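Open Day Simulation Set: Data Card

Summary
This data card covers the simulated recordings shown to visitors at the Diltex open day in Grumville in April. The set holds 98 episodes in 19 household layouts. All images are computer-rendered. No physical robot was used in their production.

Purpose of the demonstration
Visitors were invited to follow a simulated robot through a home and to see its surroundings from a camera view that includes the gripper. Each session was limited to 33 guests and was led by Sofia Manolakis. Markos Mavromatis operated the simulator and answered technical questions.

Contents
Each episode consists of a sequence of color images, a log of gripper commands, and a short text note entered by the operator. Views with an open, empty gripper are kept in the set and should not be filtered out as errors.
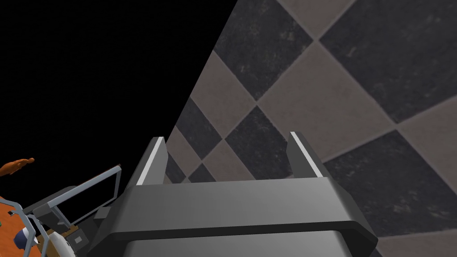
Figure 1. Simulated gripper, open, over a checkered tile floor.

Known limitations
Areas outside the modeled floor may appear solid black. Objects near the edge of the view are often only partly visible, and their labels should be treated with caution. Large furniture or panels at close range can fill most of an image and hide the items behind them. Users who train detection models should review these episodes separately.
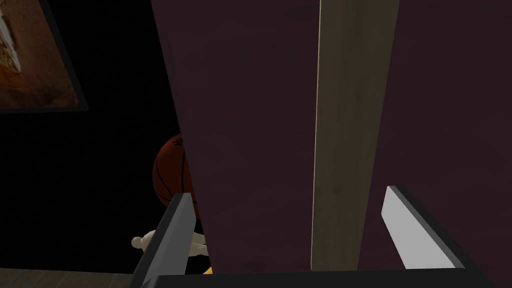
Figure 2. Close view of maroon panels, with a basketball partly hidden at left.

Visitor sessions
Guests could choose a layout from the printed list at the desk. Their names and comments were not recorded, and no visitor data is included in this release. The Stefanou room hosted the morning sessions. Afternoon sessions began at 1:30 p.m.

Access and contact
The set is available on request for teaching and research. Requests should be addressed to Blair Dow at the Diltex office in Grumville. Corrections to this card are handled by Eftychia Christodoulou.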